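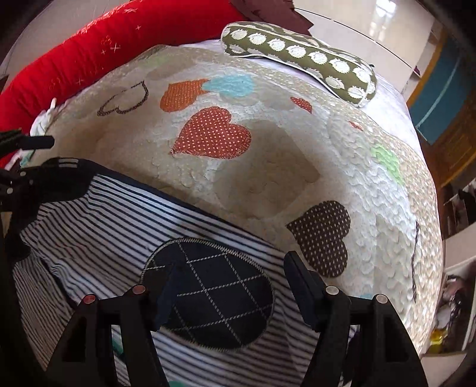
So, 8. Dezember

Um sieben wach, draußen noch dunkel und Regen. Kaffee gemacht und endlich die Nebenkostenabrechnung aus dem Stapel gezogen. 582 Euro Nachzahlung. Im letzten Jahr waren es 366. Der größte Posten ist die Heizung, das war zu erwarten, aber beim Allgemeinstrom verstehe ich die Zahlen nicht. Morgen rufe ich bei Caron an und lasse mir die Belege schicken. Die Frist zum Widerspruch habe ich mir in den Kalender geschrieben.

Danach am Mantel weitergemacht. Der Ärmel sitzt immer noch nicht. Ich habe ihn zum dritten Mal herausgetrennt und die Mehrweite anders verteilt, mehr nach hinten. Jetzt zieht er vorne nicht mehr, dafür steht oben eine kleine Falte. Für heute gelassen. Das Futter ist zugeschnitten, die Knöpfe fehlen noch. Im Laden hatten sie im Oktober schöne aus Horn, 15 Millimeter, für den Mantel aber zu klein.

Mittags Kartoffelsuppe vom Freitag. Sie war dicker geworden und musste mit Brühe gestreckt werden. Den Rest eingefroren.

Um zwei mit Na-rae Yoo am Kanal gegangen, von der Schleuse bis zum Parkora und zurück. Der Weg stand an zwei Stellen unter Wasser, wir mussten über die Wiese. Sie hat die Stelle bei Merketer bekommen und fängt im neuen Jahr an. Der Vertrag ist erst einmal befristet, das ärgert sie. Ich habe ihr geraten, trotzdem zu unterschreiben — ob das ein guter Rat war, weiß ich nicht. Sie wollte wissen, ob ich über die Feiertage wegfahre. Ich habe gesagt, eher nicht.

Auf dem Rückweg noch im Didaddale gesessen, Tee und ein Stück Mohnkuchen geteilt. Es war voll und laut, am Nebentisch wurde Geburtstag gefeiert.

Abends Mutter angerufen. Die Hüfte ist besser, sie geht wieder ohne Stock zum Bäcker. Sie möchte, dass ich die alten Fotoalben mitnehme, wenn ich das nächste Mal komme. Ich habe keinen Platz dafür, habe aber zugesagt.

Noch 600 Meter Garn bestellt, das dunkle geht zu Ende. Dann gelesen, zwei Kapitel, wenig davon behalten. Es regnet immer noch. Morgen früh die Papiertonne rausstellen.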